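Arano cloth handling project
Progress report to Ollum, March

Work this period

The target was 1,000 folds on the Arano cell. We stopped the run early after a fault on the gripper and the target has not been met. No one was hurt and the arm is undamaged.

The fault

The finger sleeves had begun to creep down the fingers under load. Once a sleeve bunches, the pad on top no longer sits square, and the grip force reading drifts. The controller took the drift for a thick cloth and kept closing. It should have stopped at the force limit – it did not, as the limit had been left at the setting used for the Vusov trials. The operator pressed the emergency stop. We logged 9 drift events before that, 3 of them over the limit.

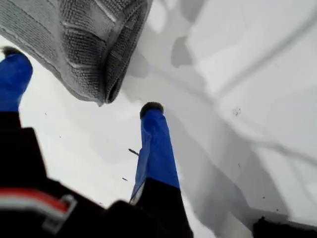

Blue finger sleeves and grey cloth at the Arano cell. Creases show in the right-hand sleeve.

Action taken

The force limit is now set at start-up and cannot be carried over from another job. Sleeves will be changed every 50 folds until we have a better fixing. Zinchenko are making a sleeve with a clamped lower edge and have promised samples next month. The work surface will be wiped between batches.

Effect on the plan

We expect to lose two weeks. The cost of the new sleeves can be met from the existing parts budget. We ask Ollum to agree a later date for the fold target – the other milestones stand.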